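3.2 Task and Data Collection

Memlow is meant to test how well a two-arm policy handles a food-packing job when the layout of the workspace is not fixed in advance. Most earlier sorting tasks start from the same arrangement every time, with the source tray square to the robot and the target in one known place. A policy can do well on such a task by replaying an average path. We wanted a task where that would fail.

Each episode uses a red source tray, at least one container, and small items that have to be picked up one at a time. The operator places the tray and container by hand at the start and is told not to line them up with the table. The items vary in size and shape, and some lie against each other, so an arm often has to separate two pieces before it can lift one. Either arm may pick any item. The instruction given to the operator names the item type and the target and leaves the choice of arm open.

Both arms are driven by a pair of leader arms that the operator holds. We recorded joint positions, gripper openings and the video streams. Two operators, Silvia Šindelář and Marius Cozma, collected all of the training data, and each worked through the same list of instructions in a different order. An episode was kept if the named items ended up in the target and no container was tipped over. Episodes in which an item was dropped and picked up again were also kept, as we found them useful for recovery.
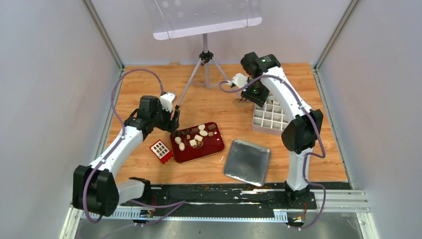

Figure 2. The Memlow workcell with both arms over the work area.

Clutter is the main source of difficulty. An arm that reaches for one item must pass over others without touching them, and the wrist has to turn to avoid the rim of the tray. Round and oval pieces roll when a finger lands off center, while square blocks tend to catch on one corner. In the layout of Figure 2, the red tray holds four cream-colored ovals, two pale square blocks side by side and a small heap of brown and tan pieces, with a gray metal tray to its right. A layout of this kind gives the policy several possible first picks, and our two operators did not always agree on the best one. We did not try to remove this disagreement from the data.

After filtering, the set contained 293 episodes. We held out 27 of them for validation and used the rest for training. The held-out episodes were chosen by layout, so that no validation layout had a near copy in the training set.

3.3 Policy and Training

We compare two policies. The first, Turnora, predicts a short chunk of actions for both arms from the current images and joint positions. The second, Vogler, uses the same image encoder but has a separate output head for each arm and a small gate that decides which arm should lead. The gate is trained from the data without labels. At each step it produces a weight between zero and one, and the arm with the lower weight is held closer to its current pose.

Both policies were trained from the same starting weights, with the same batch size and the same number of steps. Image crops and small color changes were applied during training. We did not mirror the images left to right, as the cables on the two arms follow different paths and a mirrored view would not match anything the robot sees.

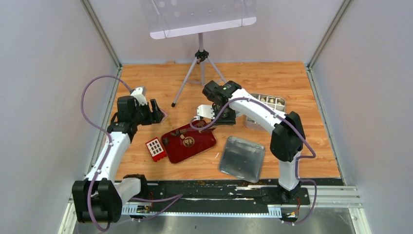

Figure 3. Left and right arms working in the same enclosure.

The gate matters most when both arms have a reason to enter the same region. Turnora sometimes sent both grippers toward one item and stopped with the fingers almost touching. We ran 100 trials with each policy on new layouts. Vogler completed 54 of its trials with no help, and most of its failures came from poor grasps on small pieces. Turnora completed fewer, and its failures were split between poor grasps and stalls of the type just described.

Raising the gate weight by hand did not reduce the grasp failures. We also tried a version of Vogler with the gate fixed at one half for both arms, and the stalls returned. The effect of the number of training episodes is covered in Section 4.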